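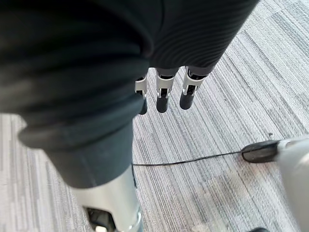

Robot Hands Club: spring news

The robotics club has had its best term so far, and most of it has been spent on the floor! We used to work at the long benches in the Meinecke building, but the hand project has grown, and a carpet turns out to be a very forgiving place to try out fingers. If you walk in on a club evening you will probably have to step over somebody's legs and a laptop charger.

For anyone who has joined the mailing list since September, the project is called Fludel (the name came out of a hat, and it stuck). The aim is to get a robotic hand picking up small everyday things from floor level, with the students writing all of the control code themselves. We buy the mechanical parts in. What we are teaching, and learning, is how to tell a hand what to do.

That is harder than it sounds. A person reaching for a dropped pen closes the fingers at more or less the right moment without thinking about it. Our code has to decide where the thumb goes, which finger moves first, how far it bends and when it should stop. In the autumn it stopped far too late, and we had a lot of pens squirting off under the radiators. These days the pens mostly stay put, and when one does get away we usually know why, which pleases Ignacio Urrutia more than a clean pick-up does. He has been leading the coding sessions and he loves a good error log.

The big push this term was on what we call the open pose, where the hand hangs down over the floor before a grasp, fingers and thumb apart. We had been treating it as a sort of rest position and giving it no thought at all. Then two of the first-year students noticed that nearly all our bad grasps started from a slightly different open pose from the good ones, so we went back and tidied it up. The thumb now gets its own settings, kept in a separate file from the fingers, and the routine waits for every joint to report in before the arm is allowed to go any lower. It added a short pause to each attempt, and there were complaints about that from the faster members of the group, but the difference in the results was lovely to see – we went from 19 good pick-ups out of 100 to a figure that we are still arguing over, as the two people keeping score had different ideas of what counts as dropped. (The rules for scoring are now written on the whiteboard. Please leave them there.)

We have also been keeping recordings from close in by the hand. Students who have only watched from standing height are often surprised by how different a grasp looks from down there, with the dark ribbed covering over the top of the hand and the silver joints and dark fingertips coming out underneath it. You get a very good idea of which fingers are going to reach the object and which are going to get in each other's way. The archive stands at 386 clips, and Malte Wiegand has set up a simple naming system so that we can find things again. If you have clips on your own memory stick, please bring it along and he will copy them over for you.

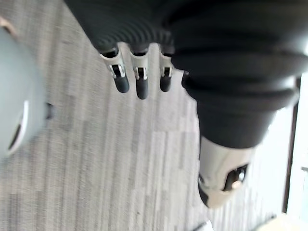

The Rolley Cup

We have entered! The Rolley Cup is a friendly competition for school and college clubs, hosted this year at Wikholm, and it has a floor-level pick-up round that might have been written for us. Each team gets a mixed set of small objects and a fixed time, and there are extra points for putting things down gently. Our putting down is still a bit rough. We have been so busy with the closing of the fingers that the opening has been left to look after itself, so that is the main job for the next few sessions.

The team will be six students, with two reserves who will travel as well and help with the set-up. We'd like at least half the team to be people who haven't been to a competition before. Put your name on the sheet by the door if you are interested, even if you feel you only started last week. Somebody has to read out the checklist, somebody has to reset the objects between runs, and both of those jobs are far more nerve-racking than driving the thing.

The entry, transport and spares come to £2,000 all in. A good part of that is already covered by the college, and the cake stall went very well (thank you to whoever made the ginger one, there was nearly a fight over the last slice). We'll run a second stall before we go, so if you can bake, or can persuade a relative to bake, let Ignacio know.

Practice sessions

Practices carry on at the usual time, with the first part of each evening kept for beginners. We work through the same short routine each time: open pose, lower, close, lift, put down. Once you have run it with somebody beside you, you can have a go at changing the numbers yourself and see what happens. This is by far the best bit, and people tend to stay late.

A few practical things. Shoes off on the carpet, please, and bags along the wall by the cupboards. Save a copy of the settings file under your own name before you change anything – we lost a whole evening's work on the thumb last month, and it was a very quiet walk to the bus stop. Check where the cables are before you start a run. If you want to bring objects for the hand to try, soft and small is good, and we are short of things with odd shapes. Bottle tops, dice, keys, rubber ducks and old cotton reels are all welcome. No glass, and nothing you would be sorry to see squashed.

Parents and friends can come along to the open evening on 20/04/2025, when the team will run through the full competition round and visitors can take a turn at the controls. There'll be tea, and with any luck some of the ginger cake. Malte will be on hand for anyone who would like to join next term, and no coding experience is needed.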